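3. 평가 대상 키트와 실험 환경

3.1 키트의 구성

본 연구에서 평가한 제품은 Bulmont사가 판매하는 탁상형 조작 학습 키트 Flilska이다. 키트는 팔 장착용 평행 그리퍼, 교체형 손가락, 제어 소프트웨어, 시연 수집용 프로그램, 그리고 사전 학습된 기본 정책으로 이루어진다. 로봇 팔은 키트에 포함되지 않으며, 구매자가 호환 목록에 있는 기종을 따로 갖추어야 한다. 본 연구실은 기존에 보유하고 있던 6축 팔을 그대로 사용하였다. 제조사는 키트의 용도를 소규모 연구실과 교육 기관의 물체 옮기기 실습으로 안내하고 있으며, 식품 취급 설비로서의 인증은 받지 않았다고 설명서에 밝혀 두었다.

설치는 설명서의 순서를 따랐다. 그리퍼를 플랜지에 고정하고 통신선을 연결한 뒤 영점 보정을 수행하는 절차이며, 보정 프로그램은 손가락이 완전히 닫힌 위치와 완전히 열린 위치를 각각 한 번씩 기록한다. 첫 설치에서는 펌웨어 판본이 맞지 않아 보정이 두 차례 중단되었다. 배포 페이지에서 새 펌웨어를 내려받아 적용한 뒤에는 같은 문제가 나타나지 않았다. 이 오류에 대한 안내는 영문 설명서의 부록에만 실려 있고 국문 설명서에는 빠져 있다.

사전 학습 정책은 키트와 함께 받은 상태 그대로를 기준 조건으로 삼았다. 여기에 본 연구실에서 수집한 시연으로 추가 학습한 정책을 비교 조건으로 두었다. 이하에서는 전자를 기본 정책, 후자를 조정 정책이라 부른다. 두 정책은 입력 영상의 해상도, 제어 주기, 속도 상한이 모두 같다.

3.2 과제

과제는 바구니에 담긴 과일 하나를 집어 옆의 그릇으로 옮기는 것이다. 바구니에는 크기와 색이 다른 과일을 함께 넣었고, 목표 과일은 매 시행 전에 문장으로 지정하였다. 이 과제를 선택한 이유는 두 가지이다. 첫째, Flilska의 제품 안내서가 대표 사용 사례로 용기 간 물체 옮기기를 들고 있어 제조사의 설명과 직접 견줄 수 있다. 둘째, 바구니의 벽이 손가락의 진입 방향을 제한하므로 평평한 탁자 위의 물체를 집는 과제에 비해 그리퍼 형상의 영향이 잘 드러난다.

한 시행은 접근, 진입, 파지, 이송, 놓기의 다섯 단계로 나누어 기록하였다. 접근은 대기 자세에서 바구니 위까지의 이동이고, 진입은 손가락 끝이 바구니 테두리보다 낮아지는 시점부터 닫힘 명령이 나갈 때까지이다. 파지는 닫힘 명령에서 들어 올림 명령까지로 정의하였다. 이송과 놓기의 경계는 그릇 위에서 팔의 수평 속도가 기준값 아래로 내려가는 시점이다. 단계 구분은 제어 기록을 바탕으로 자동 처리한 뒤 연구원이 영상을 보며 확인하였다.

그림 2는 목표 과일을 두 손가락 사이에 둔 파지 단계의 모습이다. 그릇은 낮은 쟁반 위에 올려 두었다.
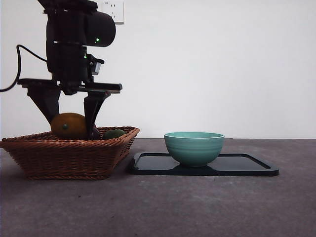
그림 2. 바구니 안의 주황색 과일에 대한 파지 자세. 오른쪽은 쟁반에 놓인 그릇.

그릇은 쟁반과 함께 배치하였는데, 이는 설명서의 권장 구성에는 없는 조건이다. 권장 구성에서는 그릇을 탁자에 바로 놓는다. 쟁반을 추가한 것은 놓기 단계에서 그릇 주변의 표면이 달라질 때 정책의 위치 추정이 얼마나 흔들리는지를 함께 살펴보기 위해서이다. 광택이 있는 쟁반 표면에는 그릇이 희미하게 비치며, 예비 실험에서 기본 정책은 이런 반사가 있을 때 그릇의 높이를 실제보다 낮게 추정하는 경향을 보였다.

3.3 시연 수집

조정 정책의 학습에는 모두 1,723건의 시연을 사용하였다. 시연은 원격 조작으로 수집하였으며 조작자는 Osaze Babalola와 Chia-jung Yau 두 사람이다. 수집은 11월에 시작하였다. 원래 수집한 시연은 3,000건이 넘었으나 다음 기준에 해당하는 것을 제외하였다. 영상과 관절 기록의 시각 차이가 허용 범위를 벗어난 경우, 조작자가 도중에 목표 과일을 바꾼 경우, 손가락이 바구니 테두리를 밀어 바구니의 위치가 달라진 경우이다. 제외된 시연의 상당수는 세 번째 기준에 해당한다.

두 조작자의 습관 차이는 수집 초기부터 나타났다. Babalola는 과일의 바로 위에서 손가락을 연 채 수직으로 내리는 방식을 주로 사용하였고, Yau는 한쪽 손가락을 먼저 과일과 바구니 벽 사이에 넣은 뒤 나머지를 맞추는 방식을 선호하였다. 두 방식을 억지로 통일하지는 않았다. 다만 학습 자료를 나눌 때 각 방식이 학습용과 검증용에 같은 비율로 들어가도록 하였다.

시연의 품질 표시는 Salamatu Uzor가 담당하였다. 표시 항목은 파지 전 재시도 여부, 다른 과일과의 접촉 여부, 놓기 시 낙하 높이의 세 가지이다. Flilska의 수집 프로그램에는 이 가운데 재시도 여부만 기본 항목으로 들어 있어 나머지 두 항목은 별도의 표에 입력하고 시연 번호로 연결하였다. 수집 프로그램이 사용자 정의 항목을 지원하지 않는 점은 실제 사용에서 가장 자주 불편을 일으킨 부분이다. 비교를 위해 함께 검토한 Onuoha사의 Udow 키트는 사용자 정의 항목을 지원하지만 저장 형식이 공개되어 있지 않아 외부 도구로 읽으려면 변환 프로그램을 따로 구입해야 한다.

3.4 평가 절차

정책과 과일 배치의 조합마다 40회씩 시행하였다. 과일의 배치는 목표 과일이 다른 과일과 떨어져 있는 분리 배치, 다른 과일과 맞닿아 있는 접촉 배치, 바구니 벽에 붙어 있는 벽면 배치로 구분하였다. 시행 순서는 무작위로 정하였고, 평가 담당자인 Adebayo Ajayi에게는 어느 정책이 실행되는지를 알리지 않았다. 로봇이 비상 정지한 시행은 실패로 처리하였으며 다시 시행하지 않았다.

성공은 목표 과일이 그릇 안에 놓이고 로봇이 대기 자세로 돌아간 경우로 한정하였다. 과일이 그릇에 들어갔더라도 그릇이 쟁반 밖으로 밀려난 경우는 실패이다. 목표가 아닌 과일을 함께 들어 올렸다가 바구니에 다시 떨어뜨린 경우는 성공으로 인정하되 따로 표시하였다. 제조사의 안내서에서는 이러한 시행을 구분하지 않으므로, 본 연구의 성공률을 안내서의 수치와 나란히 놓을 때에는 주의가 필요하다.

3.5 그리퍼에 관한 관찰

정량 결과는 4절에서 다루고, 여기서는 평가 중에 반복해서 확인된 사항을 적는다.

분리 배치에서는 두 정책의 동작에 뚜렷한 차이가 없었다. 손가락은 과일 양옆으로 무리 없이 들어갔고, 파지 후 미끄러짐도 드물었다. 표면이 매끄러운 과일에서는 들어 올리는 순간 과일이 손가락 사이에서 조금 회전하는 일이 있었으나 대부분 이송에 지장을 주지 않았다.

벽면 배치에서는 손가락 한쪽이 바구니 테두리에 먼저 닿는 문제가 생겼다. 기본 정책은 접촉이 발생해도 계획한 깊이까지 내려가려고 하며, 이때 바구니가 밀리거나 팔이 힘 제한에 걸려 멈춘다. 조정 정책은 진입 전에 손목을 돌려 좁은 틈을 피하는 동작을 보였다. 이 동작은 Yau의 시연에서 자주 관찰된 것과 비슷하다. 그러나 과일과 벽 사이에 틈이 거의 없는 경우에는 조정 정책도 안정적으로 집지 못하였으며, 이는 정책보다는 손가락 두께에서 비롯된 한계로 판단된다. Bulmont사는 얇은 손가락을 별매품으로 제공하고 있으나 본 평가에는 포함하지 않았다.

접촉 배치의 실패는 주로 목표가 아닌 과일까지 함께 잡는 형태였다. 힘 제한값을 낮추면 두 과일을 동시에 들어 올리는 일은 줄었지만 큰 과일을 놓치는 일이 늘었다. 키트의 제어 소프트웨어는 힘 제한값을 시행 단위로만 바꿀 수 있고 한 시행 안에서 단계별로 바꾸지는 못한다. 이 점에 대해 제조사에 문의하였으며, 2023년 4월 13일자 답변에서 단계별 설정은 다음 주요 판본에서 검토할 예정이라고 하였다. 답변에는 출시 시점이 적혀 있지 않았다.

통신선의 배선도 확인이 필요한 항목이다. 손목을 크게 돌린 상태로 시행을 반복하면 그리퍼 쪽 연결부에 당기는 힘이 걸렸다. 선의 여유를 늘리고 고정 위치를 팔꿈치 쪽으로 옮긴 뒤에는 통신 오류가 기록되지 않았다. 설명서의 배선 그림은 손목 회전 범위를 좁게 가정하고 있어 본 과제와 같은 동작에는 그대로 적용하기 어렵다.

3.6 유지 관리와 비용

평가 기간 동안 교체한 부품은 손가락 안쪽의 고무 패드뿐이다. 패드는 나사 없이 끼우는 방식이어서 교체에 공구가 필요하지 않으나, 교체 후에는 영점 보정을 다시 수행해야 한다. 보정을 생략하고 시행한 날에는 닫힘 위치가 어긋나 작은 과일의 파지 실패가 이어졌다. 해당 시행은 분석에서 제외하고 보정 후 새로 시행하였다.

소프트웨어 사용권은 연 단위로 갱신한다. 사용권이 만료되어도 이미 학습한 정책은 계속 실행할 수 있지만 추가 학습 기능은 잠긴다. 수집한 시연은 공개 형식으로 내보낼 수 있으며, 내보낸 파일을 본 연구실의 기존 학습 코드에서 읽는 데에는 문제가 없었다. 기술 문의는 전자우편으로만 받고, 교육 기관 구매자에게는 원격 설치 지원이 한 차례 제공된다. 본 연구에서는 Titilayo Isah가 원격 지원을 받아 카메라 보정을 진행하였고, 이후의 보정은 같은 절차에 따라 연구실에서 직접 수행하였다.

평가에 사용한 키트는 정가로 구입한 것이며, 제조사는 실험 설계와 원고 작성에 관여하지 않았다.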